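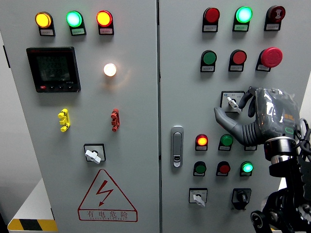
Rosport Red Carpet Backdrop Kit

Item 426
In stock, ships in 2 business days

The Rosport is a freestanding backdrop for premieres, charity galas, award nights and holiday launches. It gives guests a clean, printed wall to stand in front of and gives photographers a background without glare. The kit includes the frame, one printed fabric panel, four clip-on lights and a wheeled carry case.

The fabric is a matte polyester knit that stretches over the frame and closes with a zipper along the bottom. Small creases from shipping pull out once the panel is on. Wash cold and hang to dry.

Two people can put the frame up without tools. The poles are numbered, and the matching numbers are printed on the instruction sheet inside the lid of the case.

Sizes

Rosport 8: 8 feet wide, 8 feet high. Fits a couple or a parent with children. Weight with case, 38 pounds.
Rosport 10: 10 feet wide, 8 feet high. Fits a cast group of up to six. Weight with case, 65 pounds.
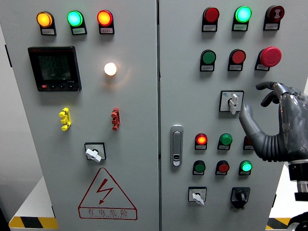
Price

Rosport 8, printed one side: $400 less than the Rosport 10
Rosport 10, printed one side: $1,246
Second printed panel for either size: priced at checkout

Artwork

Send your logos as vector files. We lay them out in the usual step-and-repeat pattern and email a proof. Printing starts when you approve it. Changes after approval are charged as a new panel. Please make sure you have permission to use any sponsor or studio logo you send us.

Goes with

Troltis carpet runner, red, black or silver, with non-slip backing
Ortner rope posts, sold in pairs with one velvet rope
Sidport photo grotto, a three-sided version of the backdrop for visits with costumed characters

Outdoor use

The frame can be used outside in calm weather with sandbags on both feet. Sandbags are sold empty. Take the panel down if the wind picks up.

Returns

Unused frames and lights can be returned within 30 days in the original case. Printed panels are made to order and can't be returned unless there is a printing fault.

Prices last updated January 12, 2020.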